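Reading time: 5 min

Week 5 handout: What a delivery promise is worth

Read this before the seminar. It covers the same ground as the lecture, minus the arguments we had about returns.

The topic is on-time rates, the figure every parcel firm puts on its front page. I don't trust them, and by the end of the week I'd like you to have your own grounds for trusting them or not.

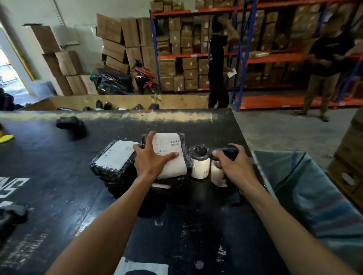 Scanning labels at the packing table.

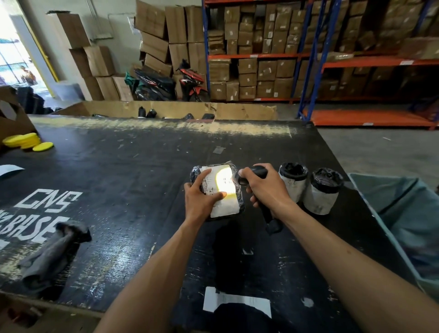 Start with the clock. An on-time rate needs a start and a finish, and the firm picks both. Skullow starts its clock when the parcel reaches the first depot. Rellus starts when the shopper pays. If a parcel sits in a seller's back room over a long weekend, Skullow can call it on time and Rellus can't, though the shopper waited exactly as long in both cases. Put the two rates side by side in a table and you have compared nothing.

Then the finish. "Delivered" may mean handed over, left on a step, put in a locker, or tried once while the shopper was at work. Takács counts a failed first try as on time. It says so in a footnote, in gray type, and I give it some credit for the footnote.

Next, what got thrown out. The Jornent report in your packet (August 2020) says it covers 2806 parcels. Go to the back pages and 787 of them were dropped for "incomplete records." That is over a quarter of the sample. Are parcels with missing records likely to be as punctual as the rest? Maybe. A lost parcel tends to have a very incomplete record. The report doesn't discuss it, and the headline rate is worked out on what was left.

Some of you will say that a bad number is still better than no number. I used to say that too. The trouble is that people set budgets by it, and a shop that picks its carrier on a rate with a soft start and a soft finish has paid extra for a coin toss — a nicely printed one.

Averages, briefly. A mean delivery time hides the tail, and the tail is where the complaints come from. Ask for the slowest tenth. If a firm won't give it to you, write that down as a finding.

For the seminar: choose one carrier's public claim, find where its clock starts and stops, and work out what was left out. One page. If you can't find the definitions within 24 minutes, stop looking and hand in a page on where you looked. "I trust the brand" will be marked as a blank page.

In October we do customer ratings, which are worse.

Shares: 24

Comments (3)

The Takács footnote is gone from the newer version of their page, or I can't find it. Does the old one still count for the assignment?

I worked a depot counter for two summers. "Tried once" did not always mean somebody rang the bell.

Isn't it a bit harsh on Jornent? They did print the 787. Most reports wouldn't have.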